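Chapter 4
Planning a First Backpacking Trip with a Youth Group

By the end of this chapter you should be able to:
choose a route that suits the youngest walkers in a group
set a walking pace and plan rest stops
divide shared gear fairly
run a short review when everyone is home

Key terms: base camp, bail-out point, pace setter, sweep, shared load

A first night out on the trail is one of the best things a youth leader ever gets to plan. Children who have only camped beside a parked van suddenly find out that everything they need fits on their own backs, and the change in them can be wonderful to watch! The leader's part starts weeks earlier, at a kitchen table with a map spread out on it, and that part can be a pleasure too.

4.1 Starting with the map

Johanna Hubmann took her first group of 11 scouts up to Widmer Ridge in March. Her original plan was a loop over the summit, which stands at 1,658 feet. When she traced it on the map she saw that the steepest climb came at the very end of the day, when short legs would be at their most tired. She turned the loop around, so the group climbed in the morning and came down an easy forest track to the campsite at Gondix Lake.

Notice what she did there. The miles stayed the same and so did the view, but the day got much easier. Always read a route from the point of view of your slowest walker at four in the afternoon.

Mark your bail-out points as well. A bail-out point is any place where the trail meets a road that a car can reach. Hubmann had two of them, and every adult on the trip carried a map with both circled in red.

4.2 Who walks where

Put a pace setter at the front and a sweep at the back. The pace setter is often a young person, and it is a great job for a quiet child who knows the map well. The sweep is always an adult – no one walks behind the sweep, ever.

Stop early and stop often. A group that rests before it is tired will cheerfully keep going for hours. Snacks help enormously, and so does singing, if you can stand it.

4.3 Sharing the load

Tents, stoves, fuel and the first-aid kit belong to everybody, so everybody carries a piece. Lay the whole lot out at the meeting before the trip and let the young people divide it up themselves. They will argue, and the arguing is worth the time, for they will know exactly who has the tent poles when it starts to rain. 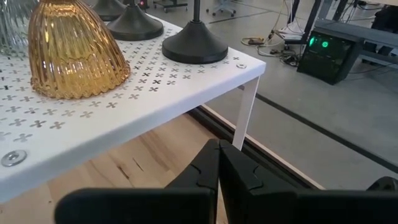

Weigh each pack once it is full. If a child cannot lift it on and walk comfortably around the hall, something has to come out. Spare shoes are usually the first to go, followed by the second flashlight and the very large book.

Food deserves its own bag, packed in the order it will be eaten, with Saturday's supper on top.

Before you read on

Find a map of a hilly area near you and sketch a one-night route for a group of ten-year-olds. Mark the campsite, the water and at least one bail-out point. Keep your sketch handy, as you will use it again in Section 4.4 to work out walking times.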